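Project Report, Section 3: Equipment and Budget
Prepared by Milagros Zapata and Aidan Moriarty
Supervisor: Eirini Sfakianakis

Our budget for the semester was $571. The arm and gripper were already in the lab, so the money only had to cover test objects, spare finger pads and a light for the bench. Shipping from Brarkmont was $30 and had to come out of the same total.

We wrote the object list in December. Sze-wing wanted items with different surfaces, including at least one shiny metal one, as reflections gave the previous group trouble with their depth readings. We decided to use ordinary kitchen items. They are cheap to replace and the sizes suit our gripper.

The wire rack was chosen over a solid tray. Howells quoted us for a moulded tray with sloped sides, but it would have used $200 of the budget and the lead time was too long.
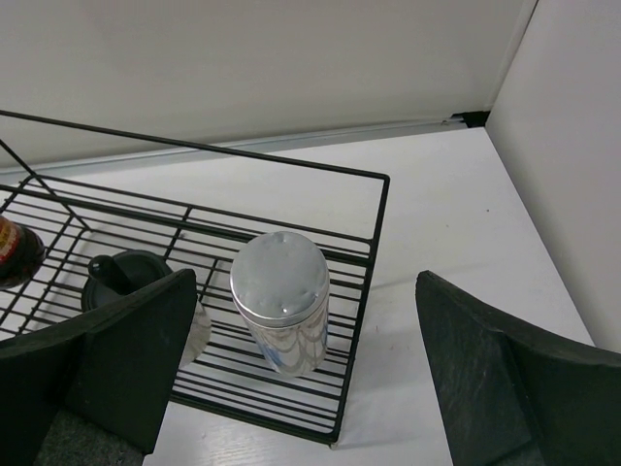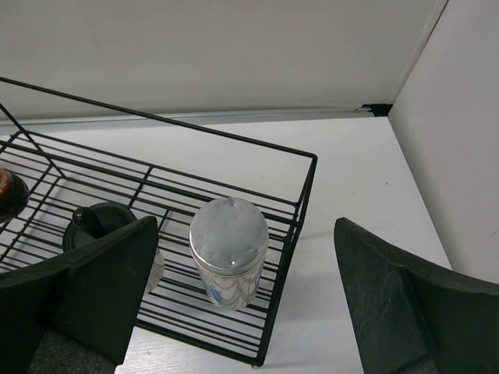
Figure 3. Wrist camera views of the metal canister standing in the black wire rack, with the gripper fingers open.

Spare pads are the largest item on the order. Fliline sells them in sets of 3 and will not split a set. We budgeted for two sets and put the second one on hold until the grasp trials are finished.

The bench light is still undecided. Aidan prefers a diffuse panel, as the canister has a polished body and a bright point source is likely to make the reflections worse. The panel costs more than the clamp lamp we had listed, so the colour calibration card has been moved to next semester.

The revised order form went to Eirini on Tue 22 April. Quotes are in Appendix B.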